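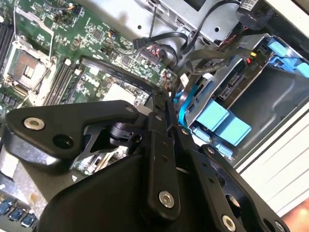

Guvance bench arm: three months in a refurbishing shop

We take in office desktops, test them, strip what can't be sold and rebuild the rest. The shop has one Guvance arm, on the teardown bench since May, and I run that bench. In three months it has gone through 1,131 machines.

What it does well

Anything with a repeatable reach. Once a model is taught, the arm goes into the open case at the same angle each time and stays clear of the memory slots. Teaching a new case takes me around 80 minutes. The black gripper is solid, with ordinary screws holding the plates, so I can service it with the tools I already have.

What it does badly

Cables. A tower with SATA leads looped over the board and a taped harness hanging by the power supply will slow it down or stop it. I still move the wires aside by hand. The gripper is also big for the work. With the arm inside the case I can't see much past it, and I have to wait for it to back out before I check a CPU socket for bent pins.

What changed for us

Yatziri Ochoa used to do teardown with me full time. She now spends most of the day on testing and grading, work she had asked for, and she got a raise with it. Clive Ackroyd went the other way. He liked stripping machines and now he mostly feeds the bench and clears faults – he says his wrists are better and the day is longer. I have fewer cuts from drive cages and more paperwork.

Nobody lost a job, but the opening we had for a fourth person was dropped.

Support and price

Rezende, the dealer, answers the phone in the morning and rarely after lunch. The service plan is $1,895 a year and doesn't cover finger pads.

Worth it if you get pallets of the same model. For mixed lots I would stay with people and good screwdrivers.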